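Breakfast Club at Grurnelbridge – progress report for the spring term

The club has now run for a full term from the Sorura hall. Your grant paid for food, hall hire and Napaporn Khunthong's hours. We had hoped for 60 children on the register by Easter and we have more than 100, mostly from the two estates nearest the school.

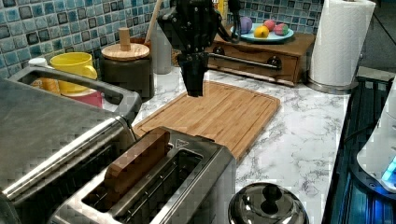 Attendance is steadiest in the colder weeks and drops off before holidays. Toast and fruit are still what most children ask for. Porridge was tried in February and has been dropped.

Bread comes from Jostance at cost price. Fruit has gone up, and we are 33 pounds over on that line. Demetrio Cantero has moved the money across from printing – we had hardly used it.
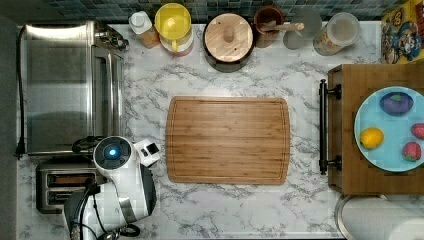 Will the club stay free to families next term?

Every place will be free until the end of July, and the remaining grant covers this in full.

Two matters are still open. The hall lease is up for renewal in June, and we need a second person with a food hygiene certificate before then. Napaporn has asked Aranda for a date for the course.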